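Nine weeks without a bathroom

June 10, 2022
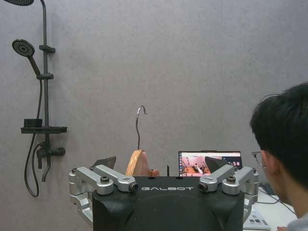
The black shower against the grey wall.

We have one bathroom in our house at Fernville, and from the start of autumn until last week we didn't have a bathroom. I said I'd write up how it went for anyone thinking of doing the same, so this is mostly about money, tiles and where you wash when you can't wash at home.

The house is a brick veneer place from the late sixties. The old bathroom had a bath with a shower over it, a pink basin and a floor that sloped away from the drain. We lived with it for eleven years. What finished it off was a soft patch in the hallway skirting on the other side of the shower wall. I pushed a screwdriver into it and it went in up to the handle.

I got three quotes. One bloke never sent his through, one was so high I assumed he didn't want the job, and the third was from Apolinar Orozco, who had done my sister's laundry. He was the only one who got down on his knees and looked under the house. He found that the bearer below the shower had gone as well and put that in the quote as a separate line, so I knew what I was paying for.

Demolition took two days. The rot had got into four studs and a good part of the bottom plate. Behind the bath there was a newspaper stuffed in a gap, which I'd have liked to keep, but it fell apart when I picked it up. The new timber came to 711 dollars including the bearer, and I was expecting worse.

Then there was the waterproofing. In our state it has to be done by someone licensed, and you want the certificate in your hand before any tiles go down. Ours was held up for 28 days. The waterproofer got Covid, then his offsider got it, then it rained for a week and they were behind on everything else. I rang around for somebody else and gave up. Everyone had the same story.

During that stretch we washed at the pool. A ten-visit pass covers the change rooms whether you swim or not, and the woman on the desk stopped asking after the second week. The kids liked it. I didn't much, mainly because of the walk back to the car in the dark with wet hair. For the toilet we were lucky, as there's an old one out the back off the carport. It has a spider problem and no light, but it flushes. If you don't have a second toilet, price up a hire one before you start and put it in the budget as a proper item.

Tiles. I spent far too long on tiles. I had a spreadsheet. We went to a warehouse called Becerra out on the highway, and I brought home samples and leaned them up on the kitchen bench for a fortnight so I could see them in the morning and at night. We ended up with a plain matt grey, the second one I'd picked up. My advice is to order ten per cent more than you need and keep the spares. We had three break during cutting and there's a box with the leftovers in the shed, labelled.

For the floor we chose a smaller tile from the Trisel range, as the small ones follow the fall to the drain better. Apolinar talked me into that. I wanted the big ones everywhere so there'd be less grout to scrub, and he said he'd do it if I insisted but he wouldn't enjoy it. We went with the small ones.

The tapware was my wife's department. She wanted black and I wanted chrome, on the grounds that our water is hard and I thought black would show every mark. We had this conversation more than once. In the end I'd had my way on getting rid of the bath, so black it was. She also wanted a handheld shower as well as the overhead one, for rinsing the dog, and I've got no argument with that. I rang Guadalupe Villalobos, who used to work with me and did her own place a couple of years ago, and she said to wipe black fittings down with a soft cloth and keep anything abrasive away from them. I've bought a squeegee.

The vanity was the one real mistake. I ordered it online from Virness before the walls were sheeted, going by the measurements of the old room. Once the new wall had been packed out to get it straight, the vanity was too wide to let the door open past it. Sending it back cost me 153 dollars in freight. The replacement is narrower and has one less drawer. Measure after the sheeting is up, and measure in a few spots, as no wall in a house this age is the same width top and bottom.

The other thing that went over was electrical. I'd allowed for a fan and a light. The sparky opened up the ceiling and found wiring he wasn't prepared to connect to, so we had the circuit replaced back to the board. Add the heated towel rail, which I hadn't planned on either, and his bill was 2453 dollars. I don't begrudge it. The towel rail has been on every day since it got cold.

A few smaller things I'd pass on. Put noggins in the walls wherever you might ever want a rail or a hook, and take photos with a tape measure showing before the sheeting goes on. I did this and have already used them twice. Have the tradies' parking sorted out with the neighbours early. Cover the hallway carpet with the proper sticky plastic and not old sheets, which slide. Seal the gap under the bathroom door during demolition. We didn't, and I was still finding dust on top of the fridge in May.

We're not completely finished. The architraves need painting, there's no mirror yet, and I still have to patch the hallway side where I put the screwdriver through. The old bath is sitting on the back lawn. I'd like to turn it into a garden bed for silverbeet and my wife would like it gone by October, so I'll need to drill some drainage holes and get soil into it before she rings the council about the hard rubbish pickup.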